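Florkness Community Pantry -- progress report, January
To: Gulora small grants
From: Cường Lâm

Short one this time, the fuller version comes with the accounts.

Dry store. Shelving bought and up, all on your grant. Came to a little less than quoted. Old cupboard gone to the tip, door had been hanging off since last winter. Small white raised shelf for the countertop as well so tins can sit on top and long packets go underneath or in front. Works well enough, a bit low for the tall jars.

Pasta. Biggest line by far. We asked for one shape only and got a mixture, different makers, but spaghetti is what people take so we have stuck to it. Mostly 500g packets. That suits singles and couples, families get 2. Long packets are a pain to stack, they slide -- laying them flat side by side on the counter for checking, then into the crates upright. Dates get checked at that point, anything short goes to the front.

Labels. Some stock has the cooking instructions in Chinese only, or in print too small for our older members. Mai Pedus has done a card with cooking times in large type, English and Vietnamese, and we tape one in each bag. Need to reprint, first batch had 10 minutes down as 100. My fault, not hers.

Parcels. 4 sessions run as planned, 1 moved to the evening when the heating went. Numbers steady. Will send the sheet seperately.

Not done yet:
Second set of shelves for the back wall. Waiting on the landlord re drilling.
Food hygiene refresher for the 2 new packers. Booked, not happened.
Sauce to go with the pasta. We are badly short, tomatoes especially, and would like to move 5 per cent of the equipment line across to cover it. Could you confirm thats ok by email, no need for a form if you can avoid it.

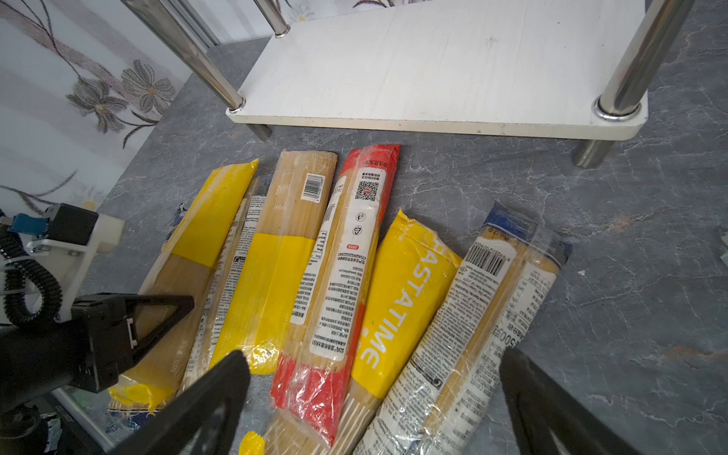

If the transfer is fine I will put the tomato order in the same afternoon, as the wholesaler only holds a price until 4. Receipts for the shelving to follow once I find the one for the brackets.

Cường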